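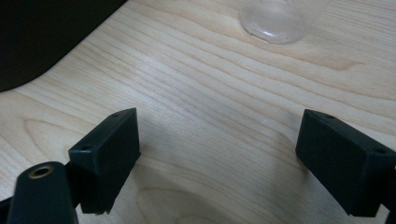
Aushilfe (m/w/d) für Tische, Becher und alles, was darauf stehen bleibt

Castedine sucht ab Januar jemanden für drei Nachmittage die Woche. Wir vermieten Arbeitsplätze an Menschen, die zu Hause nicht arbeiten können und ihre Becher bei uns offenbar auch nicht wegräumen.

Unsere Tische sind aus hellem Holz, matt, mit kräftiger Maserung und ein paar Wirbeln, über die man beim Telefonieren gut nachdenken kann. Ringe von Gläsern stehen ihnen weniger gut. Untersetzer gibt es, sie liegen im Schrank und sind wie neu.

Was zu tun ist:
Tische abräumen und abwischen (nebelfeucht, der Putzlappen aus der Küche bleibt in der Küche)
Trinkbecher einsammeln, spülen, zurückstellen
Stühle wieder dorthin schieben, wo sie morgens standen
Fundsachen in die Kiste legen. Ladekabel bitte beschriften, wir haben Streit gehabt
Zweimal im Jahr beim Ölen der Platten helfen

Was Sie mitbringen:
Deutsch oder Englisch, Griechisch schadet im Umgang mit der Leitung nicht. Ein Auge für Krümel. Die Fähigkeit, um einen Menschen herumzuwischen, der gerade »nur noch eine Mail« schreibt. Erfahrung in der Gastronomie ist gern gesehen, ein Lebenslauf ohne Lücken ist uns egal.

Was wir bieten:
397 Euro im Monat, sechs Wochen Urlaub, Kaffee ohne Strichliste. Die Musik im Spülraum bestimmen Sie.

Bewerbung bitte kurz und ohne Foto bis 8.11.19 an Periklis Manolakis, gern auch persönlich am Empfang. Wer seinen Becher danach selbst wegbringt, wird bevorzugt eingeladen.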